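How to wash and dry ribbed knits without wrecking them

Quick version, typing this between loads. Works for ribbed tees, thin sweaters, tank tops, anything with stretch. Not wool. Wool is a separate page.

What you need
Mild liquid detergent, 15 ml. No powder, it sits in the grooves.
A mesh bag, one per garment.
Two big towels.
A flat rack or a clean tabletop.

Step 1. Check the label
If it says hand wash, hand wash. If the label's gone, treat it as cold only and skip the dryer. Close any zippers on whatever else is going in the load. Zippers eat ribbing.

Step 2. Turn it inside out
Every time. Pilling happens on whichever side rubs, so let the inside take it. Sleeves too, all the way to the cuff.

Step 3. Wash cold, short, slow spin
Delicate cycle, 600 rpm or lower. My old Sitard only has three spin settings and the lowest is fine. Fill the drum halfway. Colors together, darks by themselves the first couple washes, blues and greens can bleed more than you'd think.

No softener. It coats the fibers and the stretch goes sooner. Karine Lemieux told me this years ago and I ignored her for years, lost two good sweaters.

Step 4. Towel roll
Lay the knit flat on a towel, roll it up like a sleeping bag, press down with your forearms. Don't wring. Unroll, swap to the dry towel, do it agian.

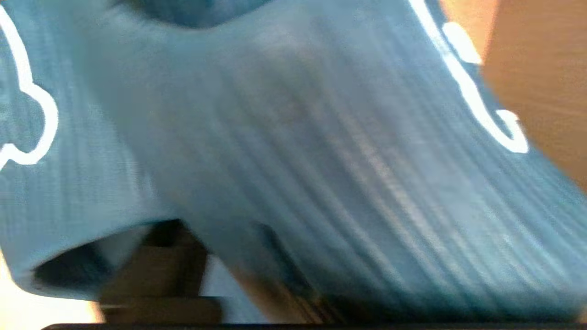
Teal rib knit with white outline graphics. Go easy on prints, never iron straight onto them.

Step 5. Reshape while damp
Matters most. Pat the ribs back so they run straight, hem to shoulder. Nudge the neckline in with your fingers, don't pull it. If the hem has flared, push the sides in till it looks a bit too narrow. It relaxes as it dries.

Step 6. Dry flat
Out of the sun. Flip after 120 minutes, then leave it overnight. Hangers will give you shoulder bumps and a longer shirt then you started with.

Step 7. Fold, don't hang
Sides in, bottom up, done. Heavy ones at the bottom of the drawer.

If it's already stretched out
Soak in cool water, 15 minutes, then steps 4 to 6 again, pushing the ribs together as you go. Cuffs usually come back a bit. Necklines, maybe.

Pills
Fabric shaver, light pressure, garment flat and bone dry. Stay off the print. Go along the ribs, never across.

Stain page is next, half written. Mail me if a step's unclear.

Esther Lema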